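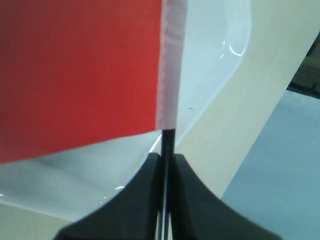
ok so flag update, quick thread bc I have to be out the door soon

I've got a big order of little stick flags for the spring walk and they all need sorting before they ship. 738 total. yes I know

started in January thinking it'd be a couple evenings. ha. it's been a couple evenings about 3 times over

red ones first. the red is GOOD. kind of a tomato red, smooth, no shine to it. had one batch from Romura that was way too orange and those went straight back

ppl asking where the fabric's from — Solanki, the plain weave. not the satin, satin slides right off the stick and you'll hate your life

hem check: run a thumb down the stick side, top to bottom. if the seam feels fat at one end it was folded crooked and it'll fly crooked. takes two seconds per flag

loose threads get snipped, not pulled. pulled one last week and undid half a seam. learned

then everything goes in a white plastic tray. do NOT stack them on the bare table, they roll. sticks roll, flags get stepped on, ask my left boot

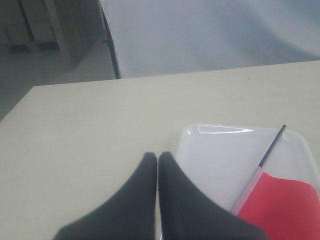
Photo: Fladum workroom / 2018-03-31

lay them in on a diagonal btw. stick corner to corner. fits better and the cloth can spread out to one side insted of bunching up under the stick

trays are the Clomine ones, see-thru white, rounded corners. got seven of them. rounded corners matter more than you'd think, the square ones snagged my hems

if there's a crease in the cloth leave it. mostly they drop out once they've been hanging a day or so. the bad ones get a cool iron w/ a dish towel over top, never straight on the fabric

someone asked abt wood sticks vs plastic. wood gave me splinters and the glue soaked in weird. plastic all the way for these

almost 2 hours a tray when I'm slow, and I'm slow. podcast recs welcome

still need: more boxes, tissue paper, a better lamp. the lamp is realy the big one, can't tell red from slightly different red after dinner

ok thats it, going to go get boxes. will post the blue ones when they're done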